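Ticket: Rinse bin, Flimanard bench – fine debris not clearing
Status: Open, monitoring
Updated: July 28, 2021

Problem: Fine grit stays in the rinse water after skimming. The Kallio filter was replaced in April with no change. Flow reads 300 at the inlet and 400 after the bypass, both within limits.

Checked so far: drain plug seated, no leak at the rim. Coarse debris comes out on the first pass. Fine debris does not – it goes through the mesh or slips off when the net is lifted.
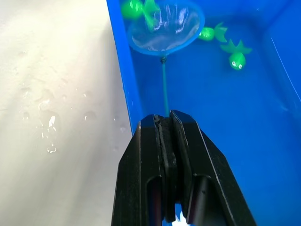 Skimming is done with the small net, blue hoop and white mesh, green handle. Slow passes along the wall of the blue bin pick up more than fast ones through the middle. Mesh creases badly when the hoop is turned underwater, and grit escapes over the folds.

Action: order 2 finer nets from Grisari, same hoop size. Change the water every 4 days until they arrive. Do not add clarifier.

Next update when the nets are in.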